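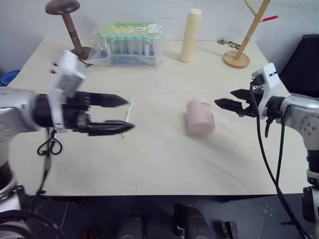

The light beige table at Matside, with the pink cup and the little wooden stand at the back.

Tabletop helpers wanted for August

Hi! I run the table sessions at Matside, and I'm looking for a few people who like handling small everyday things and don't mind doing the same job more than once. Cups, stands, kitchen bits, whatever has landed on the shelves lately. You put them out, you tidy them up, you put them out again a bit differently. If you're the person who straightens the mugs at a friend's house, please keep reading.

We look after a big collection of household objects (2657 on the list as of this morning, and I still owe the list a box from Bulta), and every one of them gets its turn on a table. Some layouts are neat, with everything back along the wall. Others are meant to look like a real kitchen after breakfast, with a cup on its side and nothing where it belongs. I love those ones, personally.

What you'd be doing: picking objects from the shelf using a printed sheet, laying them out, standing up whatever has tipped over, clearing away, wiping the table and writing down anything chipped or missing. Then on to the next sheet. It's calm work and you can chat while you do it, or put your headphones in. The tables are a comfortable size and there are stools if you'd like to sit between layouts.

Sessions run 2 hours, mornings or afternoons, and I'd like each person to come to 7 of them over the month. They don't have to be back to back. You get paid per session, at the end of each one, and I'll send you the current rate with the sign-up form so you can decide before you commit to anything. Tea and coffee are on us, and the Biswas bakery downstairs does a very good cinnamon roll (not on us, sorry!).

You need to be 18 or over and okay with reading a short list in English. No experience needed at all. Left-handers very welcome, I never get enough of you. If you need a lower table or more breaks, tell me when you write and I'll set it up.

To apply, send a few lines to the Matside front desk with "August tables" in the subject, and say which times of day suit you. Or drop in before 4 p.m. and ask for a form. We're in the Keteck building, room 73, up the stairs and left past the elevator.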